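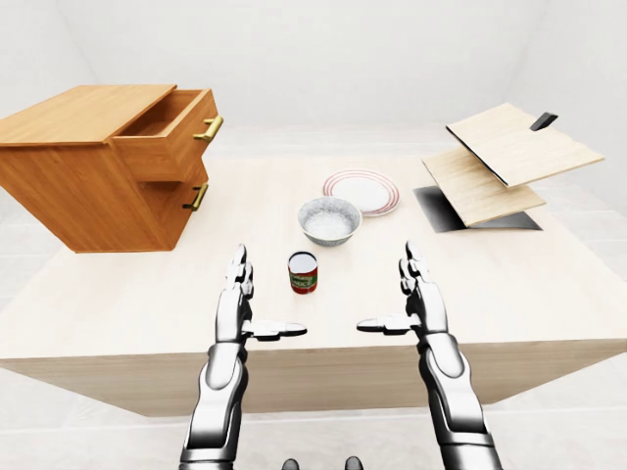

Macarena Villalobos wanted to know if the simulated table has to be set up again from scratch every time a hand comes off the real machine. It doesn't. The table, the cabinet and the loose items stay as they are in the scene file. What changes is the hand offset, and that is stored with the robot, in its own file. The steps are under "After a hand change."

Equipment / Two-arm stations / Setup and care
Reading time: 6 minutes
22 shares · 2 comments

Ninura Two-Arm Station with Cela Scene Package

The Ninura is a two-arm humanoid upper body with fingered hands, sold for table work: opening drawers, picking up dishes and cans, moving things from one side to the other. It ships with the Cela scene package, a simulated copy of the robot and a table to go with it. Programs are tried in Cela first and then run on the machine. The two have to agree, and most of this page is about keeping them that way.

What is in the scene

The standard scene is a wooden table with a drawer cabinet on the left, a tilted board stand on the right, and a plate, a bowl and a small can in the middle. The cabinet is loaded with its upper drawer partway open and the lower one closed. Both drawers have bar handles. The room is left plain on purpose so it loads fast and so shadows don't confuse the vision settings while you are still working on the arms.

The robot starts with both hands up in front of it, open, thumbs turned in toward each other. We call this the ready pose. Every check on this page begins from it, in the scene and on the machine.

You can build the same layout on a real table or use your own furniture. If you use your own, measure it and enter the sizes before you do anything else. A cabinet that is a little deeper than the one in the file will have the hand closing on air, or pushing the drawer front when it should be taking hold of the handle.

First setup

Bolt the stand to the floor. It will stay upright without bolts, but it will rock when both arms reach forward, and the arm readings will drift with it.

Set the table height, then move the table until its front edge is 100 mm from the front of the robot base. Measure at both ends of the edge. A table that is slightly turned looks fine by eye and causes trouble at the far corners.

Connect power, then the control cable, then the emergency stop. Test the stop before the arms are switched on and again once they are holding the ready pose. With the stop pressed, the arm brakes should come on. Keep clear of the space under the forearms while you do this — a worn brake lets an arm sink.

Start the controller and wait for the arm check to finish. Load the standard scene in Cela on the same computer. Put both robots in the ready pose and compare the joint readings in the side panel. Any joint more than 2 degrees out needs to be zeroed again.

Zeroing the arms

Work from the shoulder down to the wrist. If you start at the wrist, you will end up doing it twice, because moving a shoulder zero shifts everything after it.

1. Choose Service, then Arms, then the side you are working on.
2. Release one joint. The others stay locked.
3. Bring the joint to its mark by hand. The marks are on the seams between the cover plates. Use a flashlight.
4. Press Store and wait for the tone.
5. Lock the joint and go to the next.

Leave the room at the temperature you plan to work in. Our own bench is kept at 22 °C, and zeros taken there are a little off in a cold shop. The gear grease is stiffer when it is cold and the joint does not settle quite where you leave it.

After a hand change

Switch off the arm power and support the forearm on a block. Undo the wrist ring with the supplied wrench, pull the hand straight off, and cap the connector if the new hand isn't going on right away. Don't twist it. The connector pins are long and thin and they bend.

Fit the new hand, tighten the ring until it clicks, and switch the power back on. Run the open-and-close cycle from the Service menu with nothing in reach. Each finger should travel all the way in both directions and the thumb should swing clear of the palm. Then run Hand Offset. It writes a new value to the robot file. In Cela, choose Reload Robot. Do not choose Reload Scene, which puts all the loose items back to where they started and loses any changes you have made to the table.

After that, do a slow reach to the upper drawer handle in Cela, and the same reach on the machine with the speed turned down. If the hand arrives high or low by the same amount at the left and right of the table, look at the table height entry. If it is only wrong on one side, run Hand Offset again for that arm.

Regular care

Wipe the arm covers with a damp cloth. Dishwashing liquid is fine. Solvent is not, as it gets into the seams and softens the seals there.

Look at the fingertip pads at the start of each working day. Replace a pad when it has gone shiny. A shiny pad will still hold a bowl but it will let a can slip, and people tend to go looking for the fault in the grip settings. Pads pull off and push on, and no offset is needed afterward.

Grease goes in at the elbow fitting only. One press of the gun. The shoulder and wrist are sealed, and if you see grease at a wrist ring, the seal has failed and the forearm has to come back to us.

Check the cable where it leaves the back of the base. It should have a loose loop in it. Most of the cables we replace have been pulled tight by someone moving the stand closer to a wall.

Save a copy of the robot file after every zeroing or hand change. Put the date in the name. If the controller is ever swapped, that file saves you the whole procedure.

Common faults

Arm shakes in the ready pose: stand bolts, nearly always. Then the shoulder zero.

Hand works in Cela but stops early on the machine: the force limit is set lower on the machine. Compare the two pages in Settings.

Drawer opens in Cela but sticks on the real cabinet: the drawer friction in the scene is very low. Raise it until the simulated pull matches what the wrist sensor reads on the real one, or wax the runners.

Items jump when the scene loads: they have been saved slightly inside the tabletop. Lift each one by a hair and save again.

Thumb does not open fully: check for a pad pushed on crooked before you open the hand.

Spare parts

Fingertip pads, wrist rings, connector caps and base cables are kept in stock. Hands and forearms are built to order by Alcaraz and sent with a test sheet. Keep the sheet, as the serial number on it is the one the service desk will ask for. The older Ditow hand fits the same wrist but has a different connector and needs the adapter.

Page checked by Enikő Oláh, 29 June 2020

Filed under: Setup and care, Two-arm stations, Cela

Comments (2)

Rodrigo Arroyo
Is the Ditow adapter included with the hand or do we order it separately?

Teodoro Barroso
Separately. Order it with the long screws, the ones that come with the wrist ring are too short once the adapter is on.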